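# Recording the weir at Carkach

The second season of fixed-point listening at Carkach opened in April with one change of method: every session now runs for 49 minutes without a break.
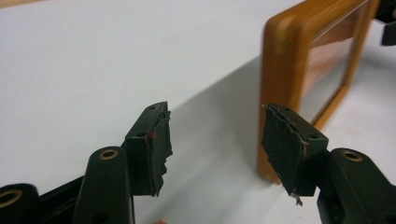 *Photograph: Gitwood Sound Archive*

Last year's recordings were stopped whenever a car crossed the bridge. The result was a tidy set of water sounds with no use as a record of the place. The Gitwood group now leaves traffic in, along with aircraft and the pump at Flellatov Mill.

Two omnidirectional microphones are fixed to an alder 115 metres below the weir. Gain is set once and left alone. Levels are low – the river masks most birdsong under 1000 Hz – but wrens and wagtails come through clearly above it.

The archive holds 1064 files, each logged with water height and wind direction. Earlier entries lack the wind reading and are kept in a separate folder.

Lundgren Hall will play four full sessions over eight loudspeakers, unedited and with the house lights on. Listeners may come and go between sessions. A printed log will be left at the door, with times given from the start of each file.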